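Last updated: 9/29/20

So for my civics project I picked the town council race in Plateo, mostly because I live here and figured it would be easy. It wasn't! Local elections get almost no coverage, and what I could find was a stack of old meeting minutes and two issues of the Nunby newsletter (which stopped printing in the spring).

My main question was whether people who say they care about the sewer bond really plan to vote on it. I wrote a survey with 17 questions, which my teacher told me was way too long, and she was right. I cut it down to four and tried again outside the library and at the Sundimow parking lot. I wanted 55 responses and ended up with 50, and I'm pretty happy with that - lots of people just keep walking when they see a clipboard.

Most folks had heard of the bond. Way fewer could tell me what it would pay for, and a couple of them thought it was already passed. One man argued with me about the school levy for ages, and that isn't even on the ballot this year.

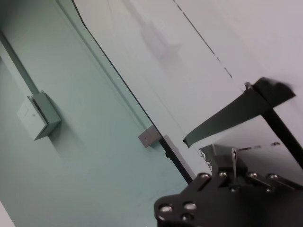
Does knowing about the bond make someone more likely to vote? In my survey it did a little, but the people who could explain it were also older and had voted in the last council race, so I can't say which thing matters more.

I also went to a candidate forum at the Mudaliar Hall. Each candidate got up to 4 minutes for the bond question and they all went over. I took notes the whole time and my hand was killing me, but it helped a ton with the background section, especially the part on how the rates would change for renters.

If I did this over I'd ask about age first and write the answers down the same way every time (my early sheets are a mess). I'd also like to go back in October once the mailers are out and see if the numbers move. My blank survey is stapled to the back, along with the tally sheets - sorry about the coffee on page two.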